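## Brick Library: Sorting, Loans and the Condition of the Tables

The Basotside Learning Center has completed the first full inventory of its building brick library. The collection now stands at 1,204 pieces, of which 509 were received in a single donation from the Moroz family in March. Members of the center are thanked for their patience while the shelves were closed and the loan kits were recalled.

The inventory was directed by Siv Åberg, collections coordinator, with the assistance of Prakash Chacko. Each piece was inspected for cracks, chewed corners and worn studs before being returned to stock. Pieces that no longer hold firmly to a neighboring brick have been withdrawn. They will be kept at the front desk for use in art classes and may be requested there.

### Changes to sorting

Under the previous arrangement, bricks were stored by set. Very few of the original sets remain complete, and the labels had ceased to be useful to borrowers. Beginning this term, all loose bricks will be sorted first by color and then by shape. Curved and sloped pieces will be kept apart from standard rectangular bricks, as they are the pieces most often requested and most often missing from returned kits.

Open bins will be used at the sorting tables in place of lidded tubs. Borrowers are asked to observe the following:

- Place one color in each bin.
- Separate joined bricks before sorting them. Please use the brick separator kept in the drawer and avoid using teeth or metal tools.
- Check the tabletop and the floor before leaving.
- Leave any piece that cannot be identified in the tray marked "Review."

Loan kits will contain 40 bricks each. A printed contents card will be enclosed, and kits will be checked against the card upon return. No household may hold more than 2 kits at one time. Missing pieces need not be replaced by the borrower, but they should be reported so that the card can be corrected.

### Care of the tabletops

The speckled tabletops are pleasant to work on, but small bricks and light-colored fragments are easily overlooked against the flecked pattern. Ms. Åberg recommends looking across the surface from a low angle at the end of each session, when raised pieces are easier to find.

The tops should be wiped with a soft cloth and plain water. Abrasive pads and scouring powder are not to be used. Pale streaks and scuffs should be reported to the front desk and left for staff to treat. Bricks should be lifted from the table by hand and placed in the bins; sweeping them across the surface with a ruler or box lid is discouraged.

*Bricks, sorting bins and speckled tabletop*

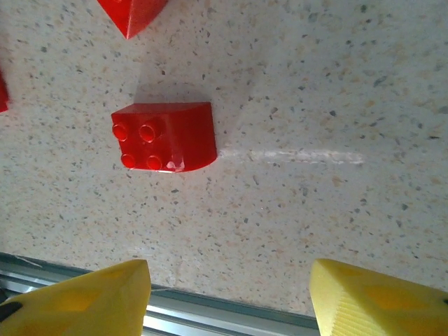
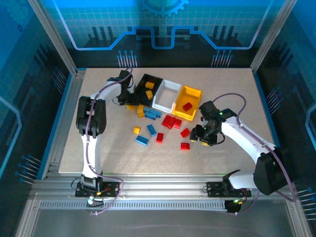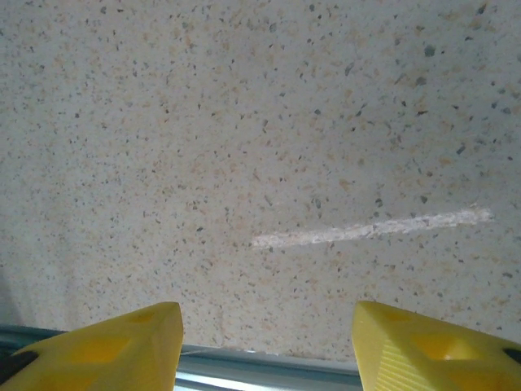 Cleaning of the bricks themselves will take place twice each term. Pieces are washed in lukewarm water with a small amount of dish soap, rinsed in a mesh bag and spread on towels overnight. Borrowers who wish to wash a kit at home may do so by the same method. Dishwashers and clothes dryers must not be used. Kits should be returned fully dry.

### Hours and inquiries

The brick library will reopen in the Onda Room, with loans and returns accepted from 3:30 p.m. until 6:00 p.m. on all days that the center is open. Groups wishing to reserve a sorting table should write to Jiahui Duan at the front desk and state the number of participants and the ages of any children attending.

Donations of clean, loose bricks in any color continue to be welcome. Yellow and red pieces with curved or sloped tops are particularly sought. Incomplete sets are accepted, but instruction booklets should be removed and handed in separately to Valter Hägglund, who maintains the booklet file.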